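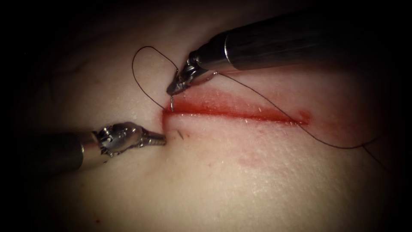

Suture bench checklist, Room 306, Dulosness
Completed by Nikola Omerović
Last updated: October
14 shares | 3 comments

Sheet 2523 replaces the old one, which had a box for "bench satisfactory" and not much else. I've kept the order of the printed form. My comments are under each item, and a tick with no comment means I looked and had nothing to say.

1. Needle log matches the needle tray. PASS, with a grumble
Matched on the second try. The first try didn't match because somebody had written the used needles in the column for broken ones. The form says "all sharps accounted for", and you could sign that without opening the tray. I would like the person who signs it to open the tray.

2. Sharps container below the fill line. PASS
Fill line is on the back. Please turn the container.

3. Practice pad fit for use. NOT CONVINCED
The Flunport leaflet says a pad is good for 300 passes of the needle. I'd love to know who sat and did that. Pad 187 is well short of it on the log and I still want it retired after the next session. When the edges of a cut won't hold a bite, people pull harder, and then we get told their technique has slipped. Check the edges, not the tally.

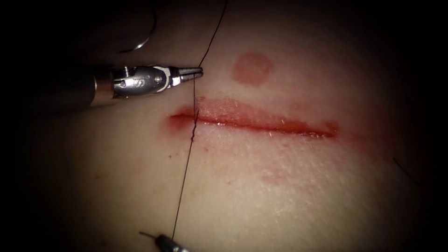 The same leaflet says the pad can be "refreshed" with a wipe. I wiped one. It was a wiped pad.

4. Thread in date and from a sealed pack. PASS
Tremorard black, in date. The opened pack at the back of the drawer had no date on it at all, so I threw it out. If it was yours, write on it next time.

5. Thread length under control while working. FAIL
Third sheet in a row. The rule on the wall says no slack on the working side beyond what you need for the next stitch, and people read it, nod, and carry on. A big open loop is something to catch the next time you move across. Before each new bite, look at where the thread is lying.

6. Loose ends removed before the next stitch. FAIL
See item 5. The form counts a tail as "removed" if it's out of the pad. I'd like it off the bench too.
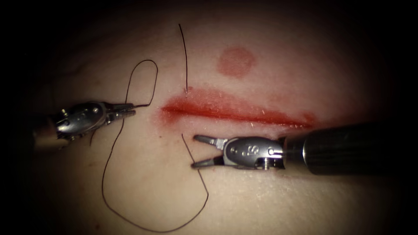
I was told at the last review that tails do no harm on a practice pad. Maybe they don't. I'd still sooner people learned to clear them where it's cheap to learn.

7. Red coloring within the marked area. NOT APPLICABLE, APPARENTLY
There's no marked area. Somebody added this line to the form and never drew the area. Either draw it or strike the line. Blot before starting, so the edge of the cut can be seen.

8. Lighting adequate. PARTLY
The Morikawa lamp gives plenty of light in the middle of the work and very little at the sides. The supplier calls this "focused". Fine for the stitch itself. Poor for finding a needle you've put down off to one side, so don't put it down there.

9. Jaws clean, closing fully, grip surface clear. PASS
Check with the jaws open first, in good light, then closed on a piece of scrap thread. If the thread slides, clean and repeat. Closing them on nothing and listening for a click is not a test, whatever the induction video says.

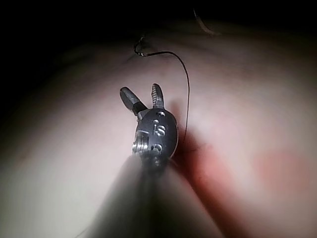 Look at the pivot as well while you're there. The form leaves it out and I've written it in by hand.

10. Bench wiped and signed off. PASS
Wiped, yes. Signed before wiping, judging by the smear across the signature.

Items 5 and 6 to be rechecked before the next group starts. Item 3 stays open until I've seen the new pad out of its box.

Comments (3)

benchtwo: Pad 187 was stitching fine for me. Can we keep it for knots only?

N. Omerović: For knots, all right. Write KNOTS on the underside so it doesn't drift back.

early_shift: The sharps container has been turned around. The lid now opens toward the wall.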